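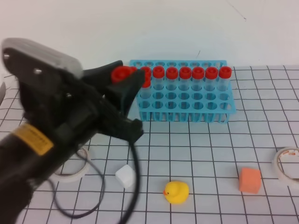 Fig. 1. Red tube cap held at the gripper tip, rack of tubes behind.

AUTO 2: Engine oil and service intervals
Handout, Apr 25, 2019

Oil does more than lubricate. Carries heat away from bearings, holds dirt in suspension until the filter gets it, slows rust.

Viscosity grades. 5W-30: first number = cold flow (W is winter), second = thickness at operating temp. Lower W number, easier start in January. Use what the owners manual says, not what's on sale.

Intervals. Old rule was every 3,000 miles. Most newer cars go longer on synthetic. Short trips, towing, dusty roads, lots of idling = severe service, use the shorter schedule in the manual.

Worked problem: Grollmont delivery van, last change 1,855 miles ago, interval 3,000. Miles left = 1,145. Van does 20 miles a day, so 57 full days. Now redo it for the Willolent van (numbers on the board, copy them down).

Checking level
- level ground, engine off, wait a few minutes
- pull dipstick, wipe, reinsert all the way, pull again
- read between the 2 marks. Do not overfil, foaming

Milky oil: suspect coolant, stop driving. Fuel smell: rich mixture or a leaky injector. Dark by itself means very litle.

Read the filter chapter before next class. Bring your log sheets.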